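Can you still get tickets for a TV awards show if you missed the ballot?

Posted in: TV and Celebrity > Live shows and audiences

I applied in the ballot for the Delgate Television Awards and got the "sorry, not this time" email last night. I have been trying for a few years now. My sister and I mostly want to see the dance numbers the new actors do in the middle of the show, as they never put the full versions online afterwards, only short clips.

The email says there may be a second release in October but gives no date. It also says "standby places may be offered at the venue", and I can't find anything else about that on the site. Has anyone got in by standby? Is it worth a train fare of 80 pounds each if there is a fair chance of being sent home?

I have also seen tickets on a resale site called Uluro for 133 pounds. The ballot tickets are free, so I don't see how those can be real. 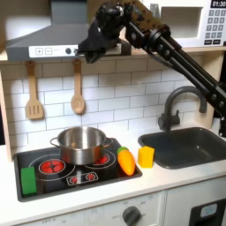 We would be coming down in the morning and could queue from noon if that helps. We don't mind where we sit, and we don't need to be together. I should add that my sister can't stand for hours without a break, so if the queue is outdoors with nowhere to sit I would like to know before we book anything.

Thanks in advance.

- cutstead_kay

marlow77

Don't buy from Uluro. Ballot tickets have the name of the lead applicant on them and they check it against photo ID at the door. If the name isn't yours you don't get in, and you won't see your money again.

Standby does exist. I did it two years ago. They give out numbered wristbands at the side entrance from 2 pm, and once you have one you can go away and come back at 5.30. So you aren't standing all afternoon, but you do have to be there for the first part. There are no seats in the queue, only a low wall by the car park. Take a folding stool if your sister needs one. You can leave it at the cloakroom.

The year I went they handed out 100 wristbands and let in everyone up to the low 60s. We were in the 40s and had got there at 12.15. The seats were at the side, behind a camera crane, and you see a lot of the show on the screens. The dance numbers were fine from there because they use the whole stage.

Bear in mind it is a long evening. Doors shut at 6.30 and we weren't out until after 11. They don't let you back in if you leave before the interval. Check your last train before you decide.

teapot_lid

just watch it at home, you see more and the sound is better. they cut half the speeches as well

pinegrove

I agree with most of what marlow77 says, but the numbers change depending on how the stage is set out. The hall holds 700 with the round tables in, and fewer if they put the runway down the middle. Last year they had the runway and hardly anyone on standby got a seat. You won't know which layout it is until the week of the show.

If I were you I would try for the second release first. It is mostly seats handed back by production companies. It goes up on the same page as the ballot, usually in the morning, and you have to be logged in already. Make sure your account has your sister's name added as a guest, as you can't add it at the checkout stage. That caught me out the first time and I lost both seats while I was typing.

The other thing to look at is the dress rehearsal. It is the afternoon before and they need people to fill the front rows. You apply through Tam, the audience company, and not through the awards site. The new actors do their dance in full, often more than once, in costume or part of it. The big names don't turn up and there are cards on their chairs instead. If the dance is the main thing you want to see, it is a better bet than standby, and everyone is seated from the start.

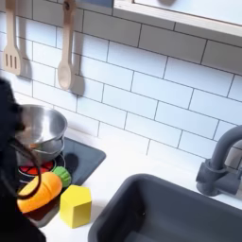

cutstead_kay replied that she had no idea the rehearsal was open to the public, and asked whether Tam checks ID in the same way and whether phones are allowed inside.

pinegrove

Yes to ID, for both of you. Phones go into a sealed pouch at the door and you keep the pouch with you. They unseal it on the way out. There is a break of twenty minutes when you can go to the foyer and have it opened if you need to ring someone.

Applications for the rehearsal open after the ballot results, so it may be up already. Put down that your sister needs a seat near the aisle. There is a box for it on the second page of the form.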